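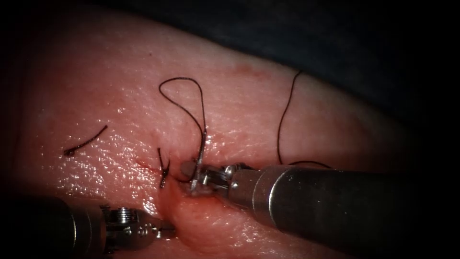

Needle up, thread in a question mark. I know how it feels.

April, late, kitchen table

Stitching again today. I had promised myself I would write these up the same evening and not three days later from memory, when everything I sewed has become beautiful. So: it was not beautiful. It was closed, mostly, and Grażyna Witkowska said "that would hold," in the voice people use for a shelf.

The trouble is the loop. Everyone warns you about the needle, and the needle is fine. The needle is thin and shiny and wants to go in a curve, and if you let it go in a curve it will do nearly all the work and make you look gifted. The thread has no such ambitions. It stands up over the work like a question mark, throws its silly little shadow on the tissue, and waits for you to reach through the wrong side of it. I reached through the wrong side of it. Then I did it again, with more confidence.

Daithí Egan went before me and was done while I was still filling in the sheet. He ties a knot the way other people lock a front door. I asked how he keeps his tails short and he thought about it for a while and said, "I just stop pulling." I wrote that down. I have now looked at it several times over dinner and it is still all it says.

Things I want to remember for next time, while my shoulders still hurt:

Park the needle where I can see it before going after the thread. I lost it twice under my own loop and had to hunt for it like an earring.

Less thread. I cut it long out of cowardice, then spend the whole knot hauling it in.

Quit leaning on the tissue. There was a little red patch right where I kept resting the tips, and Grażyna looked at it, looked at me, and went to get coffee. I'd have preferred a remark.

Wet tissue shines, and I keep taking a bright spot for the needle. Today I made a very careful, very gentle grab at a reflection.

The book is no help. Page 229 has a drawing of the knot in which the thread is as thick as a garden hose and everything is on a white background, perfectly dry. You could tie that knot in mittens. I would like to meet the person who drew it and hand them the real thing, small and dark and stuck to itself.

Called Mam's friend Bożena on the way home about the curtains and made the mistake of telling her what I'd been at. Bożena Górecki hemmed wedding dresses for most of her life and has no patience for my suffering. She wanted to know why I don't use a thimble. Then she wanted to know if I lick the end of the thread. I said it was frowned on. She said well, there you are.

I tried it at home with the upholstery needle and a sponge, left side first, since my left hand is the one that lies there like a guest. Got a decent row of four, then a fifth that seems to be sewn to the sixth. The sponge is a Plamora, the good kind, and Vicente has already asked who has been at it. I told him it was in recovery. Vicente Ojeda does not find this kind of thing funny after nine at night, and he had a pan to wash.

Back on it tomorrow afternoon if the slot is still free. Czesław Nowakowski has his name on the list in pencil, very faint, and I have mine in pen right under it. Must bring my own snack this time. The machine on the second floor took my money and gave me a packet of crackers I hadn't chosen, and I ate them standing up, practicing the wrist turn with a coffee stirrer.

Curtains still not hemmed.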